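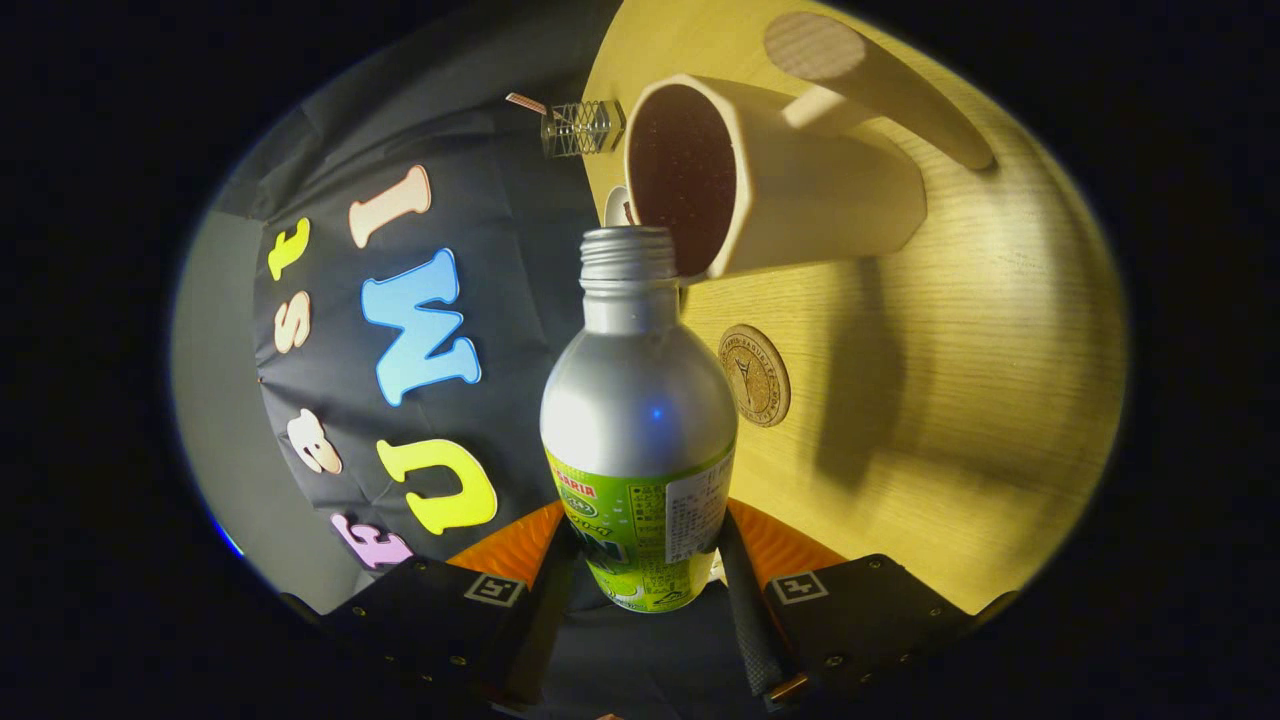 By the Zemance news desk | 10 June 2020

Archaeologists working at Surnthorpe have uncovered part of a timber trackway that once crossed the wet ground east of the village. The wood lay under a thick layer of peat and is in good condition, the excavation team said in a statement.

The exposed section is 41 feet long. It is made of split oak planks laid side by side on a bed of brushwood, with pegs driven through the ends to hold them in place. Tool marks can still be seen on several of the planks, and the team says they were made with iron axes.

Work at the site began in December, when a drainage ditch on the Brannigan farm was being widened and the digger brought up pieces of worked wood. The ditch was closed off and a small trial trench was opened next to it. Heavy rain stopped the dig twice over the winter, and the main trench was not opened until spring.

The age of the trackway has not been settled. Pottery found in the peat just above the planks is of a late Iron Age type, which would make the track at least as old as that. Samples from 11 of the planks have been sent out for tree-ring dating. If enough of the outer rings survive, the lab may be able to give the year the trees were cut.

Where the track was going is also an open question. It points toward the low ridge at Horley, where earlier digs found the remains of a farmstead with round houses and storage pits. A survey with hand augers picked up more wood in that direction, 300 yards from the trench, but it has not been shown that the two belong to the same track.

Few objects have come from the trackway itself. The team lists 4 so far - a wooden bowl broken in half, a leather strap, a quern fragment and a bronze pin. The bowl was found wedged between two planks. All of them are being kept in water until they can be treated.

The planks will be recorded and then covered again with wet peat, apart from a short length that will be lifted for study. The trench is closed to visitors while the wood is exposed. A full report will follow once the dating results are in.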